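**Tema 2. Normas de trabajo en la celda de manipulación** (asignatura Uter, grupo de prácticas)

Antes de dar tensión se revisa la parada de emergencia y se anota en la hoja de turno. Sin anotación no se empieza.

- Velocidad máxima con personas cerca: 245 mm/s.
- Una sola persona lleva el mando. Las demás se quedan detrás de la línea.
- Los cables de suelo se apartan de la zona de paso.
- Cada sesión dura 20 minutos y luego se para el brazo.

El procedimiento Enriquez pide además definir la zona de depósito antes de colocar los objetos. Si se cambia la bandeja de sitio, hay que repetir la referencia completa, también cuando el cambio parezca pequeño.

Para objetos blandos (fruta, bolsitas, vasos de papel) se baja la fuerza de cierre al 12 %. Los rígidos admiten más, según la tabla de Vavov.

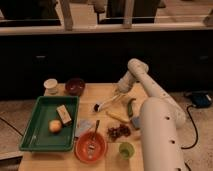
La pinza no se abre con la mano mientras el brazo tenga tensión. Si un objeto se cae, se pulsa pausa, se espera a la luz fija y solo entonces se entra a recogerlo.

Para la próxima clase: leer el anexo de Trekness, apartados de paro y rearme.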